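Small Automation Forum > Buying and Budgeting
Thread: Second gripper set or spend it on pads?

ohemaa_q
We have 3251 left in the equipment line and it goes back to the general pot at the end of March. The job is household pickup: pillows, blankets, sofa cushions. Jevano wants most of that for a second finger set. A pack of Wivar grip wrap is 70. Guess which one my boss calls "the serious option."

fjoly
Buy the fingers. Wrap is a consumable and you'll be gluing it back on by summer.

J. Thevar
Disagree with Florian. Pillows don't care how serious your fingers are. Get 5 packs of wrap and put the rest into spares. What did Jevano quote for shipping?

ohemaa_q
334. For a box I could carry under one arm.

fjoly
Then ask Riviere, they resell the same set. I still say fingers. Do you even know how worn yours are?

ohemaa_q
Fair. From the wrist camera, on the pillow job. Left finger has the pebbled wrap, with a bit frayed and hanging off the right side. Right one is the smoother matte finish.
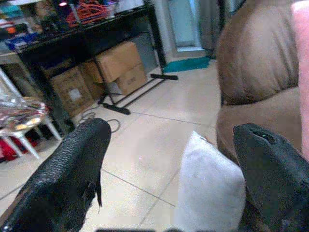 Re: Second gripper set or spend it on pads?

J. Thevar
So the textured one is fraying and the other looks fine from here. You're describing a 70 problem and shopping for a 3251 answer.

fjoly
One frayed flap today. Also, I'd budget for cable ties before anything else, going by that tangle on the tiles.

ohemaa_q
Cable ties come out of a different line. Don't ask, there's a form.

tim_gilbert
We went through this with an Eder arm. Bought the second set, and it spent a year in a drawer looking expensive. Wrap both fingers the same, run it for a month, log every drop, then argue with your boss.

fjoly
In a month the money's gone, Timothée.

ohemaa_q
Ordering the wrap tonight and asking Riviere for a quote on one finger. Will post the number when I get it.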